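Stairs, Railings and Upper Landing: Inspection Checklist with Comments

Site: Vivdale, main stair and both open levels
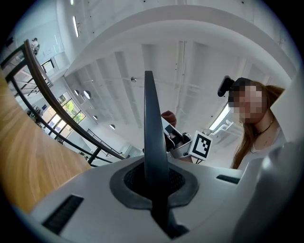 The main stair was walked from the lower floor to the upper landing and back down again, once with the ceiling lights on and once on daylight alone. Most of it is in good order and the few points that need work are marked ACTION. The handrail is wood on black metal balusters and bars, with a second, lower dark railing leading towards the open lower floor, and both have to be checked, as the July visit only covered the upper one. Heights are in millimetres. Items marked OK need nothing until the next visit.

1. HANDRAILS

1.1 Handrail continuous, no gaps at joints
OK. One joint near the top has a hairline you can feel with a fingernail. It does not move.

1.2 Wood free of splinters, raised grain and sticky patches
ACTION. Rough patch on the underside of the upper run, just before the turn. Sand lightly and re-oil. Use the Tevuvham clear oil already in the store and not the varnish, which went tacky last time.

1.3 Handrail brackets tight
OK. All tried by hand. One screw took a quarter turn.

1.4 Height of handrail correct and even along the run
OK. Same as the drawing at every point measured.

1.5 Clear space behind the rail for a full hand grip
OK.

2. BALUSTERS AND BARS

2.1 No loose, bent or missing bars
ACTION. One baluster on the lower railing rattles when pushed. The fixing at the foot is loose, the bar itself is straight. Tighten, then check again after a week.

2.2 Gaps between bars within limit
OK.

2.3 Paint sound, no rust
Chips at ankle height, mostly from trolleys and vacuum cleaners. No rust. Touch up when the painter is next on site. Not urgent.

2.4 Nothing tied or hung on the railings
ACTION. Cable ties left behind from a banner. The cut ends are sharp and some are at child height. Remove them today.

3. TREADS AND LANDINGS

3.1 Treads firm, level and not worn
OK.

3.2 Nosings fixed and easy to see
The strip on tread 6 is lifting at one end. ACTION, refix with the Sulteck adhesive and keep that side of the stair closed until it has set. Do it after closing time if possible.

3.3 Landings clear of furniture, bags and deliveries
OK on the day. Boxes have been left at the top of the stair before, and staff were reminded at the morning briefing.

3.4 Tables and chairs kept back from the railing
Tables stay a full arm's length from the rail, chairs pushed in when not in use. A chair against a railing is something to climb on. Please look at this every day and not only on inspection days.

4. LIGHTING AND CEILING

4.1 All fittings working
OK. The long linear lights came on at full brightness with no flicker.

4.2 Stair can be used safely on daylight alone
OK at 10 am. The windows carry most of it on the lower level. The trees outside will need another look when they have filled out, as the far corner gets dim.

4.3 Light level on treads, target 100 or above
Readings: 400 at the top landing, 253 at the foot. Both pass.

4.4 Cracks, stains or loose plaster on ceiling and mezzanine edge
None found from the floor. The curved edge was looked at with binoculars from both levels. A close look needs a tower and is down for the yearly visit.

4.5 Emergency lighting test
Not done. The key for the test switch was not on its hook. ACTION, find the key or have one cut, then run the test and enter the result in the book.

5. GLASS

5.1 Tall glass panels free of cracks and chips
OK.

5.2 Panels marked so that people can see them
The dots on one panel have been half scraped off by cleaning. ACTION, replace. Order reference 602 from Murín, same size as before, and leave the blade scraper in the cupboard.

5.3 Seals and fixings at floor level
OK. Some grit in the channel, brushed out.

6. LOWER FLOOR

6.1 Foot of stair clear
OK.

6.2 Furniture near the windows not blocking the way out
OK. The route is wide enough for a wheelchair with the furniture where it stands now. If it is moved for an event, it goes back the same evening.

6.3 Floor even and not slippery
OK. Mat at the foot of the stair is curling at one corner. Turn it round for now and add a new one to the next order.

ORDER OF WORK

Cable ties first (2.4), then the loose baluster (2.1) and the nosing (3.2). The emergency lighting test (4.5) should be done as soon as there is a key. The handrail and the glass markings can be done together in one visit.

Checked by: Omprakash Mishra
Copy to: front desk folder, maintenance file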